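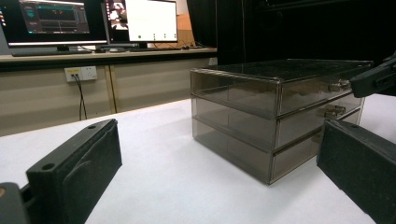 Nneka Nwosu wrote back to me the same evening and said I ought to put the whole thing up on the main board, so that other people in the same boat could read it, and I've been meaning to do that ever since. She thought the trouble was less with the machines than with the rota, and that nobody on the floor would care how clever a gripper was if they'd lost the part of the day they liked. I think she's half right.

I've worked at Ikska for a good long while, in small parts returns. We open the boxes that come back, sort what's inside, put the bits away in little drawers and find them again when the repair side asks. There are 5 of us on the bench and we handle about 800 items on an ordinary day. Since October we've been moving over, a bit at a time, to having arms do the opening, picking and putting away. The people from Prarkus, who supply the system, have been perfectly pleasant, and we've each had a turn showing the grippers how we do things - how you ease a drawer open so that the whole unit doesn't come with it, that sort of thing.

Management have promised that all of us are staying, and I believe them. What I can't get out of anyone is what the day will look like. At the moment we chat while we sort, we swap round when somebody's wrists ache, and the new starters learn by sitting next to the old ones. If the arms take the easy drawers, do we just get the awkward stuff all day long? And is it reasonable to ask for some of the saved money to come back to us in the pay? Has anyone been through this already, and what do you wish you'd asked for early on?

**tallowmere**

Hello, and I'm glad you posted. We went through much the same at Skallari, on the packing side, and I've a fair bit to say about it, so do put the kettle on.

Your worry about the awkward stuff is a sound one. Before the arms came, a packer here would get through a run of easy orders and then one pig of an order, and the easy ones were where you got your breath back. Once the arms had the easy ones, every order that reached a person was a pig. The daily number per person went down, from 1000 to 70, and it looked on paper as if we'd all been given a holiday, when people were going home more tired than before (I certainly was, and I'm not one to complain). It took a good few months of grumbling before somebody upstairs came and stood with us for an afternoon and saw it.

What put it right, mostly, was that we asked for a share of the plain work back. We have an hour in the morning and another after lunch where the arms are paused or moved to another line and we pack by hand as we used to. The supplier didn't love it. But it keeps your hand in as well, and when the system goes down - it will, usually at ten to four - there are still people about who can do the job without looking anything up.

On the teaching, I'd ask in writing for two things. First, that time spent showing the grippers counts as work in its own right and doesn't get squeezed in on top of your normal bench. We had people doing both, and it was slow, fiddly going, opening the same drawer over and over while the bench piled up behind them. Second, that whoever shows it gets a say when it's doing something daft. Our lot were very good at noticing that a grip was too hard on thin plastic, and for ages there was no one they could tell except a help desk that closed at three.

As for new starters, we pair them up for their first month away from the arms altogether. I'd fight for that one. You can't learn what a part feels like from watching a screen, and the sitting side by side is where all the useful bits get passed on, along with a good deal of gossip.

Pay I can't help you with so much. We got a small rise and a new job title. I liked the rise.

**bramblegate**

get it in writing whatever they say. my brother in law was told the same at his place and his hours got cut after xmas. also join the union if you haven't

**Marsh_and_Fen**

I'm at Valcárcel, and I'm coming at this from the other side a little, as I'm a team leader and was the one standing there with the new rota in my hand, feeling rotten about it.

I'd agree with nearly everything tallowmere says, though I wouldn't go in asking for fixed hours of hand work straight off. Ask to see the draft rota first. In our case there wasn't one! Everyone had planned where the tables and the cables would go and not a soul had planned where the people would be at half past two. When the bench asked, we sat down together and wrote it, and it came out far kinder than anything I'd have done by myself. Swapping round stayed in, every forty minutes or so, and the chatting stayed in too, as we put the two hand benches facing each other.

On the money, it's a perfectly reasonable thing to ask and I'd ask before the system is signed off, while everybody is still in a cheerful mood about it. Your manager may well not know what the saving is yet. Ask for a date when they will, and put it in your diary as well as theirs.

Do come back and let us know how you get on. We've a second line changing over in the spring and I'd be glad of anything you learn.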